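Urnlow Town F.C.

Urnlow Town Football Club is a semi-professional football club based in Urnlow, a market town with one railway platform and two chip shops. The club plays at Fuvgate, a ground it shares with the wind. Its colours are claret and grey, the grey having begun life as white.

History

The club was formed by workers at the local brickyard, who wanted something to do on Saturdays that did not involve bricks. Early results suggest they missed them. Urnlow finished bottom of the district league in each of their first 3 seasons and were re-elected every time, there being no other applicants.

A better spell followed the arrival of the forward Serrano, signed from a touring side that had run out of money for the coach home. He scored 34 goals in his first full season, a club record that still stands and has rarely been made to feel nervous. Serrano took corners, free kicks and penalties, and on at least one occasion a throw-in to himself, which was disallowed. He left for a larger club the following summer. The fee paid for a new stand roof, known ever since as the Serrano End, although it is on the side.

Promotion to the county's top division came later, under a manager who believed in the long ball and little else. The team stayed up for six seasons by losing narrowly at home and drawing away, a method that local reporters called resolute and visiting ones called other things.

Ground

Fuvgate has a slope of some local fame. Visiting captains who win the toss usually choose to kick downhill in the first half, then spend the second finding out about it. The pitch drains well at the top. Floodlights were put up in stages, and for one December the club played evening matches lit from the north only, with both goalkeepers asking to swap ends early.

The ground record attendance was set at a cup tie against Stident Rovers, when the gates were shut before kick-off and a good part of the crowd watched from the railway embankment. Urnlow lost in extra time.

Rivalry with Stident

Matches against Stident Rovers are known as the Ferry Derby, after a ferry that has not run within living memory. Stident lead the series comfortably. Urnlow supporters prefer to count from the year of Serrano, which brings it closer.

The meeting of 15 Feb 2022 was the most talked-about of recent years. Urnlow were two goals down with five minutes left and won 3–2, the decisive goal going in off the referee's assistant's flag, or the post, depending on which bank you were standing on. Stident's appeal was heard and turned down.

Management

Hanna Derkach took charge after two seasons coaching the reserves. She dropped the long ball, to the visible distress of the older supporters, and led the team to sixth place in her first full campaign. Season tickets cost £85 and include the friendlies, which are not refundable. 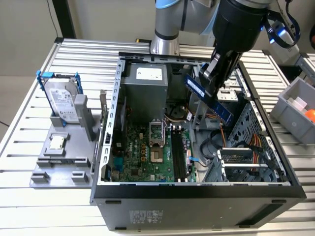
Marian writes that the winner in the Ferry Derby went in off the post, that she was behind that goal and heard it, and that the piece is too kind about the long-ball years, when she took a book.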